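Why I finally gave up on my evening to-do list

So I've been keeping an evening list since January, and last week I quit. I know, I know, I wrote a whole gushing post about it back then (some of you even went out and bought the same notebook, sorry!). But I've had a while to live with the thing and I think I had it backward.

The plan was simple enough. Before bed I'd write down everything I wanted to get done the next day, then close the notebook and sleep like a baby. For a couple of weeks I did. Then the list started growing. By February it was running to 14 items a night, and half of those were things like "think about the garage" or "Henanley trip???" with three question marks, and what was I supposed to do with that at seven in the morning?

The worst part was lying there at 11 at night remembering one more. I'd switch the lamp back on, find the pen, write down "call dentist," switch the lamp off, and then remember that I'd also promised to send Patricio Medina the name of that soup place, Wongsuwan, the one with the good noodles and the terrible parking. Lamp on again. My poor cat moved to the couch sometime in the spring and hasn't come back.

What I do now is write the list in the morning, with coffee, and I stop when the coffee's gone. It takes less time and the stuff on it is stuff I really mean to do. If something pops into my head at night I let it go — if it matters it'll turn up again by breakfast, and so far it mostly has. I did miss a library book. Two, if we're counting the cookbook.

I also cleared everything off the place where I write. I used to have mail there, and chargers, and a bowl of keys, and I'd end up sorting the mail instead of writing anything. A plain stretch of pale wood is a much nicer thing to look at before eight o'clock.

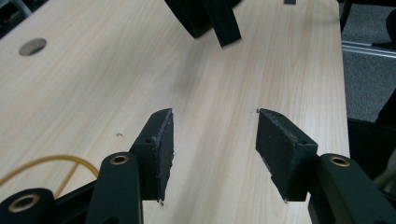 Maxence Renaud wrote back to my last newsletter that mornings would never work at his place, with the school run and a dog who needs out by six, and that he does his list at lunch in the car with a sandwich on his knee. I love that! I hadn't even thought of lunch. He keeps his to one side of an envelope and throws it out when he gets home, finished or not.

I'm going to try the envelope part. I have a drawer full of them, and the fancy notebook can go back to being for recipes, starting with that lentil thing I keep promising you all. It needs a good 30 minutes on the stove and I still haven't got the salt right, so give me until next week.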